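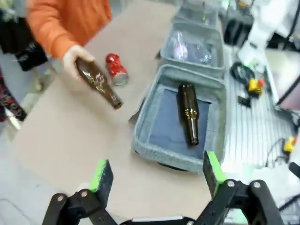 Separar o lixo numa mesa, e não no chão

25 de abril de 2021

Durante anos a minha reciclagem viveu num saco grande atrás da porta da cozinha. Entrava tudo misturado e, quando o saco já não fechava, despejava-o no chão e separava de cócoras. Deixei de fazer isso em outubro. Agora separo numa mesa, de pé, com tabuleiros de feltro cinzento, e foi a melhor mudança que fiz em casa desde que me mudei.

A ideia veio do Bogdan Sadowski, com quem partilhei escritório na Umel. Ele tinha uns tabuleiros destes para ferramentas e deu-me os que já não usava. São moles, de paredes levantadas, e o feltro tem uma vantagem que eu não esperava: o vidro não bate. Quem mora num prédio com paredes finas sabe o que é pousar garrafas numa caixa de plástico às onze da noite.

O sistema é simples. Um tabuleiro para o vidro, outro para o plástico, e as latas ficam na mesa até ao fim, porque são as que ocupam menos espaço depois de amassadas. No tabuleiro do vidro pus um forro de tecido azul-escuro. As garrafas castanhas vão deitadas, ao comprido. De pé tombam umas por cima das outras quando se pega no tabuleiro, e já parti duas assim.

O plástico é o mais chato. Sacos e embalagens transparentes voltam a abrir por mais que se apertem, e enchem um tabuleiro num instante. Experimentei dobrá-los em triângulo, como vi num vídeo, e desisti ao fim de uma semana. Agora amarroto e pronto.

As latas amasso à mão, de lado. Cheguei a comprar um esmagador de parede, um Drestoron, que custou mais do que devia e que arrancou a bucha no segundo mês. Está numa gaveta. A mão faz o mesmo trabalho.

Algumas coisas que fui aprendendo:

Passar as garrafas por água antes de as trazer para a mesa. Basta um dedo de água e uma sacudidela. O feltro absorve tudo e o cheiro a cerveja velha demora dias a sair.

Não tentar tirar os rótulos. Perdi uma tarde inteira com isso e, no vidrão da minha rua, o aviso diz que não é preciso.

Cobrir a mesa com qualquer coisa lisa e fácil de limpar. A minha tem um revestimento bege e chega um pano húmido.

Levar o vidro primeiro. É o mais pesado e, se fica para o fim, fica para a semana seguinte.

O vidrão mais próximo está a 576 passos da minha porta, contados numa noite em que o saco rasgou a meio caminho. Desde então levo as garrafas num saco de lona com asas compridas, em duas viagens se for preciso. O Spyros Dimitriou, meu vizinho de baixo, vai de carro e oferece boleia às garrafas quando me apanha na escada.

Por semana gasto cerca de 4 minutos nisto, o que é menos do que gastava só a apanhar cacos e pingos do chão. O saco atrás da porta desapareceu e no lugar dele está a vassoura.

Falta-me resolver as pilhas e as lâmpadas — por enquanto estão num frasco na despensa, que já vai a mais de meio. Se alguém souber de um ponto de recolha aberto ao sábado à tarde, deixe nos comentários.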